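**Cookie boxes as toy bins: who else does this?**

**minami_20**

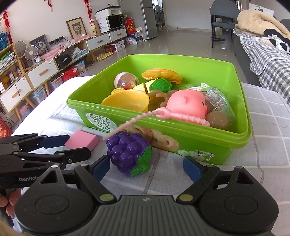 I am so happy with my toy rotation right now! One box on the table at a time, everything else up in the closet, and my kid plays with all of it instead of dumping it on the rug. The green box started out with cookies in it (the round label is still on the front) and it's a great size for play food, so the corn and the grapes live there with the pink pig. Anyone else saving these?

**Lotum**

Yes!! I've got 2 going, one for blocks and one for bath stuff. Peel the label before it gets sticky though.

**clerkska**

Love the box, not sold on the mix. Play food with play food, rattles somewhere else. Mine lost interest when it was all jumbled.

**minami_20**

See, mine likes digging! The pink wand goes in there too and it's always the first thing out.

**trirnside**

With clerkska on this one. I sorted everything in April and cleanup got so much faster.

**Lotum**

Jumbled is fine, my two never cared. Does yours have a lid that stacks?

**minami_20**

It does, but I only stack them in the closet.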